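Recording grocery packing examples at Radasthorpe: frequently asked questions

Updated April 28, 2026

What is being recorded?
Two-arm packing. An operator drives both arms by hand controls and the system stores the camera views and joint positions together. The learning model is trained on those recordings later, by Ximena Huerta's group at Norisow.
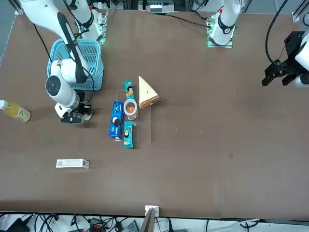

How long is one example?
It runs until the operator presses stop, with a limit of 30 seconds per item. The starting layout matters as much as the movement. Goods may stand close together, as the Oreo box and the two teal snack packs do at the clear stand, and a bottle may lie on its side well away from them. Please keep such layouts varied between runs.

How many examples do you need?
We ask for 300 accepted runs per layout group. The set so far holds 1675 runs, of which 744 have been checked.
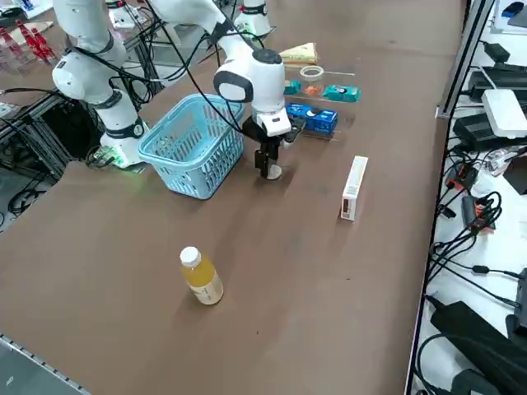 Checking is done by Jovita Cervantes and Eustaquio Alvarado. They replay each run at normal speed and mark it as accepted, partial or rejected.

Are failed grasps thrown away?
No. A missed grasp followed by a second try is kept and marked as partial. Runs are rejected if a camera drops out or if a hand enters the work area.

Can I change where the basket goes?
Yes, within the left half of the table. Write the change in the run notes.
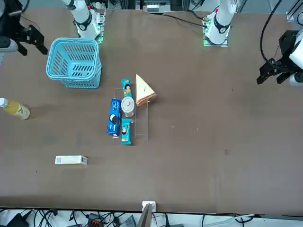
Each run needs a written instruction, entered before the arms move. Use the plain name of the item and say where it is if there could be any doubt. With two teal packets of the same design at the rack, "pick up the teal packet" is not enough; write "upper" or "lower". Do not use product codes.

Who do I ask about access?
Zodwa Mnguni handles accounts and table bookings.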